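Navell Desk Tidying

README and data card, version 2

Overview

Navell Desk Tidying is a collection of short recordings of people putting desks back in order. Each recording starts with a desk in everyday use and ends when the person decides it is tidy. The collection covers home desks and small office desks. It does not cover kitchen tables, workbenches or reception counters, even where people work at them.

There are 431 recordings from 52 desks. Each desk was recorded more than once, on different days, with whatever was on it at the time. We did not bring any objects in.

What is in the folders

desks/ has one folder per desk, named by site and desk number.
notes/ has one plain text file per desk with the type of surface, the usual objects and where they are normally kept.
labels/ has one CSV file per site. Each row is one object being moved once.
splits/ has the train, validation and test lists.

The three sites are Prerkel, Lacerda and Bemoline. Prerkel is mostly home desks. Lacerda is a shared office where people keep the same seat. Bemoline is a mix of both and was added in September, so it is missing from version 1.

Label columns

desk_id: matches the folder name
object: one of 30 object names, listed in labels/objects.txt
start_place: where the object was before it was moved
end_place: where it was put
order: position in the tidying sequence, starting from 1
comment: free text, usually blank

Places are written in words, such as "back left corner", "front edge" or "drawer". Left and right are always given from the chair. If a desk has a raised shelf, "shelf" is used for anything on it, and the corners refer only to the main surface.

Notes on objects

Mouse means a computer mouse, wired or wireless. A mouse pad is a separate object and gets its own row, even when the mouse is moved along with it. If the mouse is lifted, wiped and put back in the same spot, start_place and end_place are identical. Do not drop these rows as errors.

Mug is used for any cup with or without a handle. Glasses and bottles have their own names. Mugs that leave the room are labeled with end_place "away".

Paper covers loose sheets only. A stapled set counts as one object. Sticky notes that are attached to something else are not labeled.

Cables are labeled only when they are moved on purpose. A charger pulled along behind a laptop does not get a row.

Surfaces

The notes files record each desk surface as wood, painted, glass or other. Shiny wood desks can be hard to label, mainly where small clear objects sit in a bright patch. Rows where the labeler was unsure have "check" in the comment column.

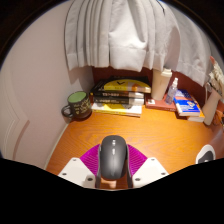
Mouse held above a glossy wood desk, black mug at the back left corner.

Splits

Splits are made by desk, so no desk is in more than one list. The training list has 367 recordings. The rest are shared between validation and test. If you make your own splits, keep all recordings of a desk together.

Known problems

Some Lacerda files use "cup" in place of "mug". Treat them as the same.
The order column skips a number wherever a duplicate row was removed.
Two Prerkel desks have no notes file.
What counts as tidy was left to each person, and the end states differ a lot. Some people line everything up along the back edge and some just clear a space in front of the chair.

Changes

Version 2, Mar 14, 2024: added Bemoline, split "pen or pencil" into two names, fixed left and right on four Lacerda desks.
Version 1: first release with Prerkel and Lacerda.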